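Vundska Play Kitchen – Set-up Guide
16 September 2025
By Tímea Sárközi

Section 5. Laying out the tabletop

By now your table should be standing level and the white top wiped over with a soft damp cloth, so we come to the part most families like best – putting everything out for the first meal! Take your time with it, and let the children help if they can wait that long.

1. Start on the left with the two black pieces, the pot toward the back and the frying pan in front of it. Rest the green spatula across the pan.

2. Lay the oval colander to the right of the pot, lengthwise from back to front, with room at both ends for small hands to get hold of the tabs.

3. Put the lavender plate at the back, a little past the colander, and lay the ketchup bottle on it.

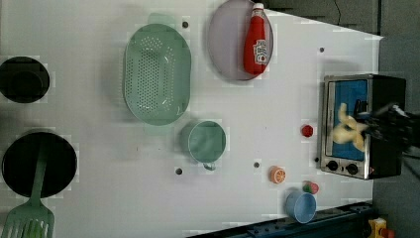

4. Keep the middle of the table fairly open, because that is where most of the cooking and serving goes on, and things do pile up there once a second cook arrives.

Note: The small holes in the top are meant to stay open. Please don't fill them with putty or glue, however tempting it may be after you've fished out the first crumb.

5. Set the cup in front of the colander, and the toy oven over on the right.

Caution: The pot and pan are for pretend cooking only. Never put them on a real stove or in a real oven.

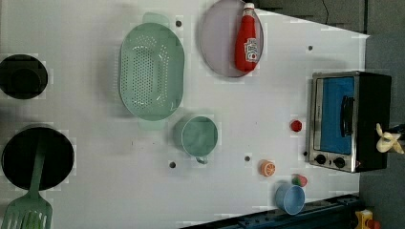 Do I have to follow this layout every time?
Any arrangement your children enjoy is fine, and this one is simply an easy place to begin.

Related sections
Section 4. Leveling the table
Section 6. Cleaning and putting away
Spare parts and how to order them

Contact Vundska customer care | © 2025 Vundska | Back to top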